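Rarnetti wrist sleeve kit, version 2

I started making these sleeves for myself, and then Siham Gaber wanted one, and then her whole shared workshop wanted them, so now there's a page! It's a soft cover for the wrist and forearm of a hobby-size robot arm, sewn and packed by me, Kobe Schouten, on the big table upstairs at Fluvness.

The kit fits forearms up to 252 mm around. You get the sleeve itself, two hook-and-loop straps, a strip of spare fabric for patching (you'll want it, trust me) and a printed sheet with the fitting steps. It's a flat 200 g on my kitchen scale, straps included, so even a small home-built arm won't notice it much.

What changed since version 1: the seam now runs along the outside of the arm. On the old one it sat underneath and rubbed on everything, and Willy Coppens sent me a very patient email with photos of the holes. I also moved the cable slot up by a thumb's width and made it longer – Vekano arms have a fat plug that wouldn't go through the old slot without swearing.

My own test arm has done 3000 bends in the new sleeve, full curl to straight, and the fabric has gone a bit shiny at the elbow end but the stitching is fine. Colors are dark gray or slightly less dark gray. Order number is 1741 for both, just write which one you'd like in the notes.

Sleeves and hands at work:

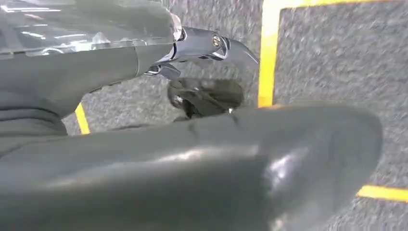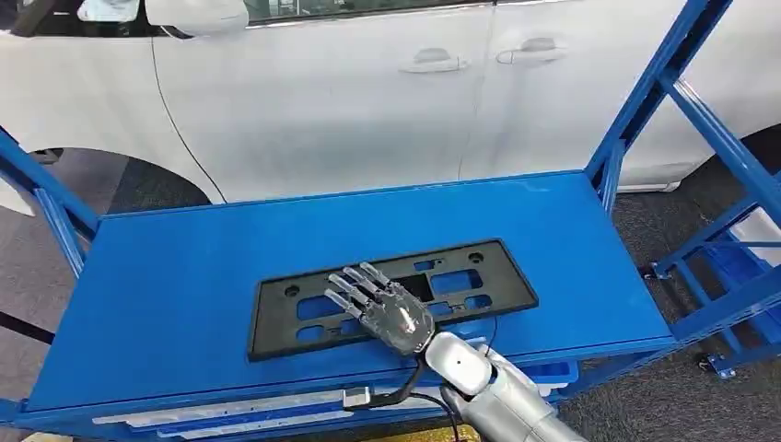
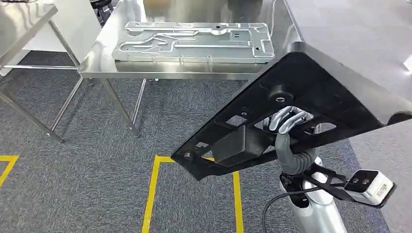
Fitting takes me a few minutes with the power off and the arm hanging straight. Slide the sleeve on from the hand end, fingers together, and leave the straps open until the hand has been through its full range. Cables are the part people rush. One looping down over the front lip of a blue shelf, like the black one by the license plate bracket, wants enough slack for the furthest reach you plan to make, so stretch the arm out there first and only then close the wrist strap. The next batch goes out in December.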